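制御盤取扱実習補助員(有期・パートタイム)募集要項

Villca技術研修センター 総務課採用担当

当センターでは、電気設備の保守点検に従事する方を対象とした「制御盤取扱基礎課程」の拡充に伴い、実習補助員を下記のとおり募集いたします。応募を希望される方は、本要項の内容をご確認のうえ、所定の手続きによりお申し込みください。

1 募集の趣旨

当センターは、設備管理会社、工場、ビル管理組合等から受講者を受け入れ、低圧の制御盤の基本的な取扱いに関する講習を実施しております。昨年度の受講者は延べ1,441名となり、実技の時間に講師一名では十分な指導が行き届かない回が生じました。今年度の後期からは実技の班を小さくし、各班に補助員を配置いたします。今回の募集は、この配置に必要な人員を確保するものです。

2 職名および採用予定人員

職名 実習補助員(制御盤取扱基礎課程担当)
採用予定人員 若干名

3 業務内容

(1)実習開始前の盤面、工具および絶縁用保護具の準備と確認
(2)実習中における受講者の操作手順の確認および講師への報告
(3)実習記録票の配付、回収および転記
(4)実習終了後の復旧作業、清掃および施錠
(5)名称札、操作手順書、掲示物等の点検と差し替え
(6)その他、課程主任が指示する附帯業務

講義の担当および受講者の合否判定は、補助員の業務に含まれません。また、充電部に直接触れる作業を補助員が単独で行うことはありません。

4 勤務場所

Villca技術研修センター 第二実習棟(Hunmont地区)

最寄りのバス停留所から徒歩圏内です。自家用車による通勤を希望される方は、面接の際にお申し出ください。駐車場の利用には事前の登録が必要です。なお、第二実習棟にはエレベーターがなく、工具箱を持って階段を昇降する場合があります。

5 勤務条件

雇用期間 採用日から年度末まで(勤務成績および課程の開講状況により更新する場合があります)
勤務時間 午前8時45分から午後4時15分まで(休憩一時間を含む)
勤務日数 週三日または四日(開講日程に応じて前月の中旬までに指定します)
時給 2,900円(第二種電気工事士以上の資格を有する方)
交通費 一日につき800円を上限として実費を支給
社会保険等 法令の定めるところにより加入
貸与品 作業服上下、安全靴、保護帽、絶縁手袋

12月は課程の修了考査が集中するため、勤務日数が通常より多くなることがあります。年末年始および夏季の一斉休業期間は勤務がありません。

6 応募資格

次の(1)から(4)までのすべてに該当する方とします。

(1)第二種電気工事士以上の資格を有すること
(2)制御盤、分電盤または受変電設備の点検、組立もしくは保守の実務経験を有すること
(3)受講者に対し、落ち着いて丁寧な言葉で説明ができること
(4)長時間の立ち仕事に支障がないこと

次に該当する方は、選考において考慮いたします。

・低圧電気取扱業務に係る特別教育の講師または補助の経験がある方
・中国語または英語で書かれた機器表示、取扱説明書を読むことができる方
・盤の配線図および展開接続図を読み、受講者の質問に図面を用いて答えられる方

年齢、性別および国籍は問いません。ただし、業務上の連絡および記録は日本語で行います。

7 実習の概要

実習は一回の開講につき受講者32名を上限とし、班に分かれて行います。午前は講義室で回路図の読み方と安全規則を学び、午後は第二実習棟で実機を用いた操作訓練に移ります。操作訓練では、機器の名称と位置の確認、指差呼称、扉の開閉、選択スイッチの切替、非常停止および復帰の手順を順に扱います。操作は必ず二人一組で行い、一人が手順書を読み上げ、もう一人が復唱してから操作します。

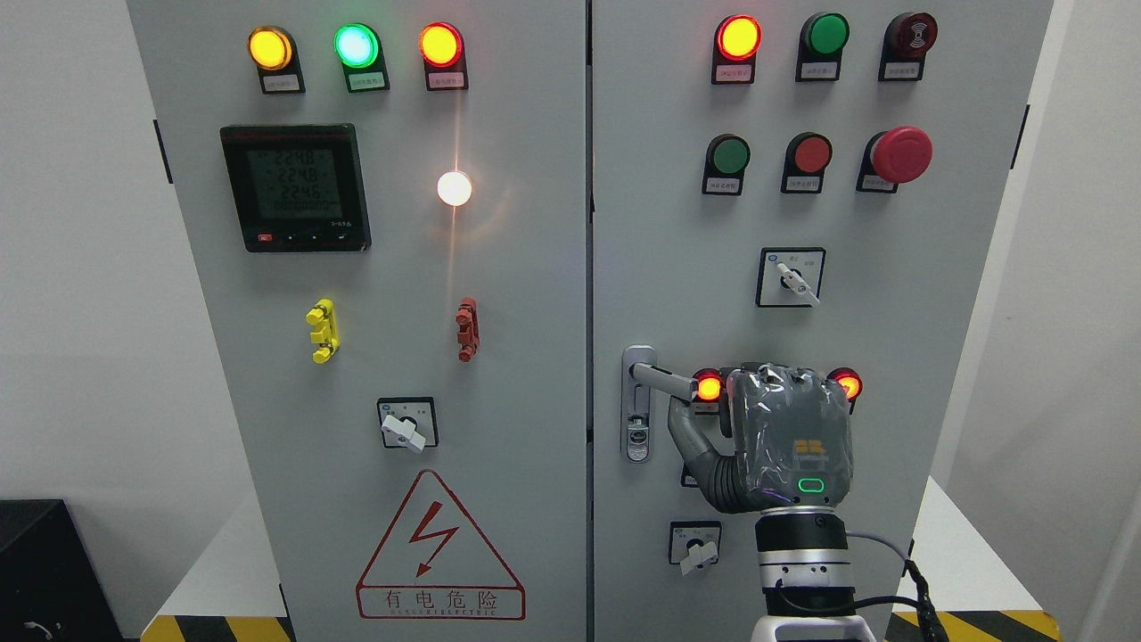 補助員には、受講者が盤に触れる前の段階から立ち会っていただきます。受講者は初めに盤面を一通り見て、表示灯の点灯状態と計器の指示を記録票に書き写します。左扉のデジタル電力計に224.8、224.8、224.6と三段で表示されていれば、三つの値を表示の順に小数第一位まで転記し、丸めた数値を書かないよう指導してください。銘板は中国語で表記されているため、受講者が手順書の日本語名称と照合できているかどうかも確認の対象となります。また、右扉の赤いきのこ形の非常停止ボタンは、同じ列にある通常の赤い押しボタンと取り違えやすいため、受講者が双方を指し示して名称を正しく答えられるまで、次の手順に進ませないものとします。扉の取っ手に手をかける操作は、「有电危险」の警告標識の意味を受講者自身に説明させたうえで許可します。

受講者の記録票に誤りがあった場合、補助員が書き直すことはせず、該当箇所に印を付けて本人に再確認を求めます。判断に迷う事項は、その場で講師に引き継いでください。

8 採用後の研修

採用された方には、勤務開始前に二日間の導入研修を受けていただきます。初日は安全規則、緊急時の連絡経路および記録票の取扱い、二日目は実機を用いた模擬実習とします。研修期間中も所定の時給を支給いたします。研修は課程主任のAnkit Chauhanが担当し、教材にはDolex版の操作手順書を使用します。旧版であるGonex版の手順書は機器の呼称が異なりますので、過去に当センターの課程を受講された方も、必ず新版をご使用ください。

9 応募方法

次の書類を総務課採用担当あてに郵送または持参してください。

(1)履歴書(写真貼付、日中に連絡の取れる電話番号を明記)
(2)職務経歴書(担当した設備の種類および作業内容を具体的に記載)
(3)電気工事士免状の写し
(4)特別教育等の修了証の写し(該当者のみ)

封筒の表に「実習補助員応募書類在中」と朱書きしてください。持参の場合の受付時間は、午前9時から午後5時までとします。提出された書類は返却いたしません。

10 選考方法

第一次選考 書類審査
第二次選考 面接および実技確認

実技確認では、第二実習棟の制御盤の前で、受講者役の職員に対して操作手順を一つ説明していただきます。所要時間は面接を含めて一時間程度です。動きやすい服装でお越しください。保護帽と手袋は当センターで用意いたします。腕時計、指輪その他の金属製の装身具は、入棟前に外していただきます。

選考結果は、合否にかかわらず書面により通知いたします。電話による結果の照会には応じかねます。

11 個人情報の取扱い

応募書類に記載された個人情報は、本件の選考および採用手続きの目的に限り使用し、選考終了後は当センターの文書管理規程に従って廃棄いたします。

12 問い合わせ先

Villca技術研修センター 総務課採用担当
業務内容に関するお問い合わせは、課程主任 Ankit Chauhan が承ります。実習中は電話に出られないため、午後4時30分以降にご連絡ください。

採用予定人員に達した時点で、募集を締め切ります。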